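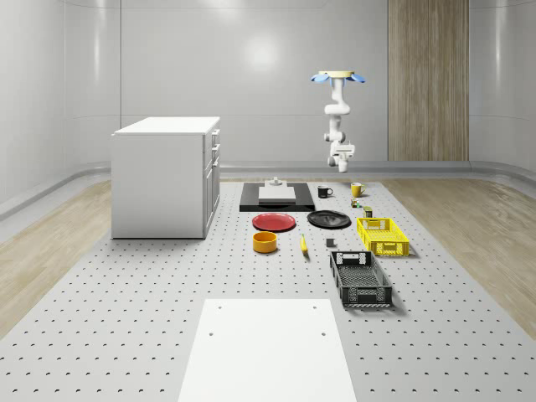

I've worked in council payroll for long enough to have opinions about increments, and my main one is that we should stop paying people more simply for sitting still. There, I've said it. My colleagues at Dellbridge will be cross with me.

You probably know how it goes. You join at the bottom of your grade, and every May you shuffle up a step until you hit the top, and then you stay there until you retire or leave. On my grade each step is worth £531 a year before tax, and I was very glad of every one of them! But the woman who trained me had been stuck on the top step for ages, doing twice my work, and all she got was the cost of living rise - £336 that year, if you please.

I'm not asking for bonuses. We tried those once and it was horrible, all forms and favourites. What I'd like is fewer steps, with a better starting wage, so new people aren't waiting years for the proper rate for the job. We have 3,000 staff, and the ones who walk out tend to be the ones near the bottom. Then we advertise, and train somebody else, and off they go too.

The unions say the steps are at least fair, and I do see that. You can look up your own pay on a chart, and so can the person at the next desk. Keep the chart, then. Just make it shorter.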